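Recording your first good demos by teleop (put the small thing in the box)
Posted September 12, 2025 by Evdokia

I've been teaching arms to do little tabletop jobs since April, all of it in simulation so far, and I still get mail asking how I record my demos. So this is the long answer!

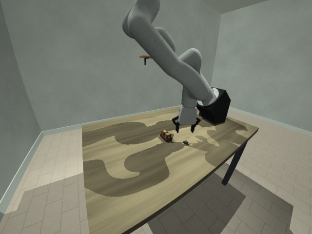
First, pick a task you can do ten times in a row without swearing. Mine is pick up the tiny part, drop it in the little box, back off. If you can't do it smoothly by remote, the policy won't either, because all it has to learn from is you.

Getting set up

I drive with a 3D mouse in my right hand and use the space bar for the gripper. Turn the speed way down. I run translation at 400 in the Petek settings panel (it ships at 1000, which is wild, I flung the part off the table on my very first try). Keep rotation locked until you really need it.

Recording

1. Reset the scene and move the arm to its start pose with the fingers open.
2. Hit record, then wait a beat before you touch anything.
3. Come in from above. Get the fingers over the part first, then go straight down. Diagonal swoops look cool and train terribly.
4. Close, pause, lift. I used to skip the pause and got a whole batch where the arm took off before the grip had closed.
5. Carry it over the box, open up, rise a little, stop recording.

Move the part and the box between takes, and turn them too. My friend Arnout Claeys scatters his with a random script, I do it by hand, and we argue about this a lot. What matters is that they don't end up in the same spot every time.

What to throw out

Watch everything back at double speed. I delete any take where I dithered over the part or bumped the box. Do keep a few where you missed and then calmly fixed it! Those taught my arm to try again, and it needed that badly.

How many is enough? My last set was 231 takes after cleanup, spread over 2 evenings (with snacks). I'd train on a small chunk early, though, and see where it gets stuck, then go record more of exactly that. For me it was always the part sitting close to the box, where one finger wants to land on the rim.

Next up is exporting all this to Nellia, and the timestamps there are a pain, so that gets its own page.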